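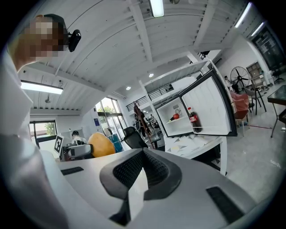 Search posts Go Clear

Larysa Demchenko
1/ Spent the afternoon reading tracking logs from our handheld gripper work and I have some doubts about the pose software we've all been so pleased with.

2/ Prukska (our tracker) gives every session a health score out of 9. February's sessions nearly all scored 9. Lovely. Then Demyd Holovko replayed them against the fiducial board and the wrist path was off by over 3 cm in places.

3/ The score only counts how many features got matched. It doesn't care where they are. Ceiling ridges look a lot like other ceiling ridges, and a wide lens sees plenty of ceiling.

4/ Marek Hrnčiar reckons loop closure will mop it up. Maybe. I've heard that about two trackers before this one.

5/ Fruit is where I'd start checking. With an orange between the fingers, a big round lump sits in the middle of the view and moves with the hand. If the mask misses it, those points get treated as part of the room.
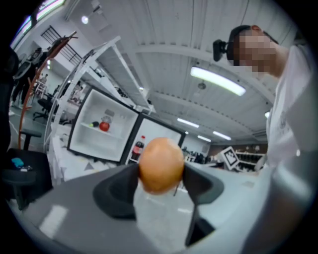
6/ What I'd like changed: mask whatever is held, as well as the gripper body. Inna Zakharchenko has a branch that does it from finger width. It's seven lines of config and one ugly function.

7/ Second change: print the board error next to the score. If they disagree, believe the board.

8/ And please stop training on anything with a jump in it. The planner will happily learn the jump. Smoothing it first just gives you a slow jump in the wrong direction.

9/ Jagadeesh Subramaniam asked if I'd trust the February data at all. The short reaches, yes. The rest I'd rerun with the new mask before anyone quotes a success rate off it. My colour-coded error plots are in the usual folder.

Related posts
Bredance 2 export drops timestamps again
Why I don't trust a green tick
Muñoz calibration notes, part 3
Mumthorpe planner: first grumbles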